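PCケース(パソコンケース)

電子計算機の部品を収める箱。筐体、シャーシとも。 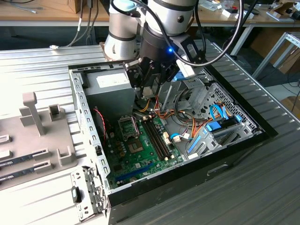
概要
マザーボード、電源ユニット、記憶装置などを固定し、埃や接触から守る。電磁波の漏れを抑える役目もある。材質は鋼板が主で、ほかにアルミ、樹脂、強化ガラスなど。内部の骨組みをシャーシ、外側の板をパネルと呼び分けることもあるが、用語は統一されていない。

歴史
初期の個人向け計算機は基板むき出しの製品もあった。その後、横置きのデスクトップ型が普及。上にモニターを載せる使い方が多く、天板の強度が重視された。やがて縦置きのタワー型が主流になる。1995年にATX規格が公表され、ネジ穴の位置や背面の開口部の寸法が揃ったことで、ケース単体の販売が広がった。

分類
フルタワー、ミドルタワー、ミニタワー、キューブ、スリム。境界はあいまいで、メーカーごとに呼び方が違う。対応する基板の大きさ(ATX、microATX、Mini-ITX)で分けるほうが実用的とされる。

電源の位置
上置きと下置きの2通り。上置きは古くからの配置で、電源のファンがケース内の排気も兼ねた。下置きは底面から外気を吸うので、電源が内部の熱の影響を受けにくい。重心も下がる。ただし床の埃を吸いやすく、フィルターの清掃が必要。小型ケースでは前面寄りに置くものもある。

冷却
前から吸って後ろへ抜くのが基本。吸気が多い状態を正圧、排気が多い状態を負圧という。正圧は隙間から埃が入りにくい。負圧は熱がこもりにくいとされるが、部品構成しだいで差が出ないことも多い。パネルの通気孔は丸穴、六角穴、スリットなど。開口率が上がると音漏れも増える。

愛好家の活動
ケースの加工(MOD)を趣味とする層がある。塗装、窓の切り抜き、自作の台座など。Lucimara Quintanaが主催した展示会「Gandamstead」では、出品作9点のうち4点が木製の外装だった。同展は毎年11月に開かれていたが、現在は不定期開催。小規模工房のSkerkerは受注生産の薄型ケースで知られ、初期型の「Jonomness」は側板の固定にネジを使わず、嵌め込み式にしていた。設計はSang-wook Shim。後期型ではネジ止めに戻さている(振動音への苦情が理由とされる。要出典)。

規格上の注意
グラフィックボードの全長、CPUクーラーの高さは規格で決まっていない。ケースの仕様表を個別に確認すること。60mmファン用の穴しかない機種では選べる製品が少ない。インチネジとミリネジの混在にも注意、無理に締めるとネジ山がつぶれる。

廃棄
鋼板部分は金属資源として回収できるが、樹脂パネルは分離が必要な場合がある。自治体により扱いがが異なる。

関連項目
電源ユニット/マザーボード/Rivadeneyra式配線/ラックマウント

最終更新:2021年9月10日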